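Tips from the two-arm table, Grarngate shared workshop. Started 26/04/2019, added to whenever something goes wrong. Abelardo Cuervo keeps the list, moan at him if a bit is missing.

This is for the shoe tidying build. Two arms, one table, shoes go in pairs. Most of it will do for any small arm you bolt together at home.

## Table and frame

- Beech top, oiled not varnished if you get the choice. Varnish shines and the camera hates it. Ours shines. We live with it.
- Frame round the top in black extrusion. Square up the corners BEFORE the last tighten. Measure both diagonals, then do it again after.
- T-nuts go in the slot before the end caps. Write it on your hand.
- Put in more than you think you need. Spare ones sit in the slot and do no harm, whereas taking a corner apart to slip one more in is a whole evening.
- Thread lock on anything the arm hangs off. Small drop. Wipe the rest.
- Bench wobbles? Fold card under the leg till you find out which one is short, then cut a proper shim. Card squashes in a week.
- Clean the top with a barely damp cloth. No spray polish, ever — shoes slide about on it and you will blame the software for two days. (We did.)

## Arms

- Bolt the bases down first, plug in second. An arm that wakes up loose on a table will throw itself on the floor.
- Left and right arms get coloured tape at the base AND at both ends of the cable. Same colour all the way.
- Move every joint by hand with the power off, full travel, slowly. Anything that pulls a cable tight now will pull it out later.
- Leave slack at the elbow. Ugly loops are fine. Tidy loops snap.
- Cable ties: snug, not tight. Cut the tail flush or it'll have your knuckles.
- Hot motor = stop. Back of the finger test, if you can't keep it there it's too hot. Fan helps. A rest helps more.
- Two arms in one small space will clout each other sooner or later. Set a no-go strip down the middle to begin with, narrow it as you get braver.
- Write down the home position in numbers. Our left shoulder sits at 2802 and it took an afternoon to get that back after somebody wiped the settings. On paper, in the drawer, not on the laptop.
- Speed at 900 for anything new. 1000 when it has run clean all morning. Don't go higher because a visitor wants to see it go fast.

## Grippers

- Bare plastic fingers slip on rubbery shoes. Stick on a bit of grippy mat, the sort for kitchen drawers. Ganness does a roll, cheap, cuts with scissors.
- Double sided tape peels when the fingers warm up. Contact glue, both faces, wait till tacky, press. Leave overnight.
- Change both pads on a gripper together. One new and one worn and it twists whatever it picks up.
- Close force low to start. You want the strap to give a little and spring back.
- Nip up the finger screws every so often, they work loose from the knocking.

## Shoes to practise on

Sliders are the best thing to begin with. No laces, no heel, one fat strap. Get two colours so you can see at a glance which goes with which.

- Strap from the side, one finger in and one over. Going for the sole hardly ever works, too thick for most small grippers.
- Charity shop pairs want a wash first. Warm water, washing up liquid, old toothbrush for the grooves. Dry them out of the sun, they curl.
- Don't mix sizes within a pair. Sounds daft. Check anyway.
- Pale ones show every mark off the gripper pads. Good for seeing where it is grabbing, less good if anybody wants to wear them after.
- Dark on a dark frame gets lost by the camera. Pale wood under them sorts it.
- Start easy: toes all one way, flat on the wood. Only then go on to tilted or propped ones.

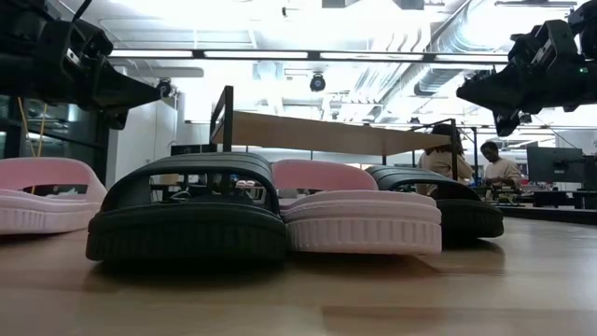
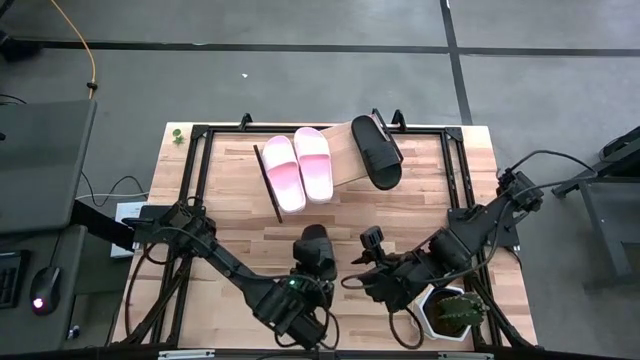 ## Lights and cameras

- Same lights every time. Ceiling strip on, blinds down. If you train it in sunshine it will sulk in the evening.
- Wipe the lens with a glasses cloth. Not your shirt.
- Camera on the wrist: check the lead with the wrist turned right round both ways. It's always fine one way.
- Take one still at the start of each session and keep it. When things go off you can hold the two side by side and see the camera has shifted a finger width.
- Pencil marks on the frame where each camera clamp sits. Pencil, so you can change your mind.
- Things on the table that aren't shoes are fine, it ought to learn to leave them be. Just don't move them half way through without writing it down.

## Floor and leads

- Tape down anything that crosses where people walk. Cloth tape, not parcel tape, parcel tape leaves muck.
- Bright coloured network lead, dark power leads. Then you can tell from across the room what you're about to unplug.
- Keep power and data apart where you can. Where they must cross, cross square.
- Multi-way block goes off the floor. Screw it to a leg or stand it on something. Mop water finds it otherwise.
- Label plugs at the PLUG end. The other end is no use when you're under the bench with a torch in your teeth.
- Stop button in reach of whoever is nearest, not whoever is at the keyboard. Test it first thing. Press it properly, don't just look at it.

## Running it

- Loose sleeves, lanyards, long hair — sort them out before you lean in.
- Say "moving" out loud before you start the arms. Feels silly for a day.
- Hands off the table while it's live, even to nudge a shoe. Pause, nudge, carry on.
- Ten goes then stop and look. Don't let it run fifty bad ones while you make tea.
- Keep the failed goes. Put them in a folder of their own with a one line note, eg "dropped, strap side" or "turned it over". More use than the good ones for working out what to fix.
- We've got more than 3000 goes saved now and the early ones are nearly useless becuase the file names are rubbish. Date first, then which arm, then a number. No spaces.
- If it gets worse for no reason, check in this order: pads, camera clamp, base bolts, lights. Then the code.

## Packing up

- Park the arms low before you cut the power. They drop when the motors let go and a drop from high up chips the top.
- Rolled up towel under each wrist if you're leaving it more than a night.
- Laptop on charge, lid down, mouse off or it eats its battery.
- Shoes back in the Dow crate by the door, paired up by hand, yes.
- Spare screws in the jar, sorted by length. Not by guess.
- Hoover round the legs. Snipped cable tie ends get everywere and go straight through a sock.

## Still to do

- Second stop button, for the far side.
- Better elbow clips. The printed ones from Handmont crack at the thin bit, try them thicker, print lying down.
- Trainers with laces. August maybe.
- New pads for the right gripper, both of them, see above.
- Somebody borrowed the small hex keys. Bring them back please, 2.5 is the one we need.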